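Cell 2 notebook, Oct 26, 2025

Teardown cell has been sulking again. The arm homes, opens, closes, and then drifts off true by a hair, which is fine for hard drives and rotten for anything with legs or pins. Counter on the gripper reads 3,407 cycles. The Lestton sheet says to look at the finger screws every 2,000, so we are being our usual punctual selves.

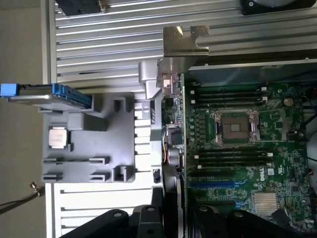 Entry by Hanane Helmy, Nolteck workshop

Fingers checked at the screws before anything else. Left one had a quarter turn in it. Right one was tight, smug even. Blue threadlock on both, then re-zeroed the wrist against the extrusion and ran the open/close routine at slow speed.

Wrist view is still the one I trust for the socket area. With the CPU out and the gold contacts bare I don't want the fingers within a mile of it on a bad zero, so I've raised the approach height by 9 mm and put a keep-out box over the retention frame. Processor parks in the recess in the grey tray. Please stop moving the tray. The program believes in the tray.

Graphics card next. Grip force was set at 400 in the controller's own units, whatever Ristum think those are. Left it there. The card hangs at an angle in the jaws, so the slot approach needs its own tilt offset and can't borrow the one for the memory.
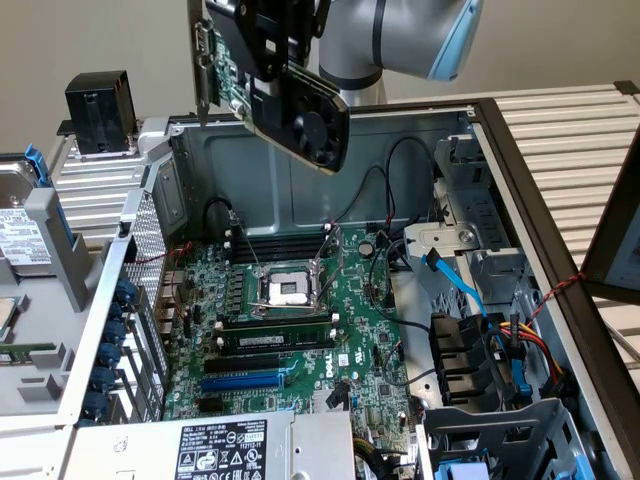
Svitlana Ostapchuk read this over my shoulder and says the tilt is the finger pads, worn on one side since February, and that an offset is only a polite way of not ordering new ones. Pads ordered. Offset stays in until they come, marked TEMPORARY in capitals, like all the others.

Still to do: grease joint 4, find the other 2.5 hex key.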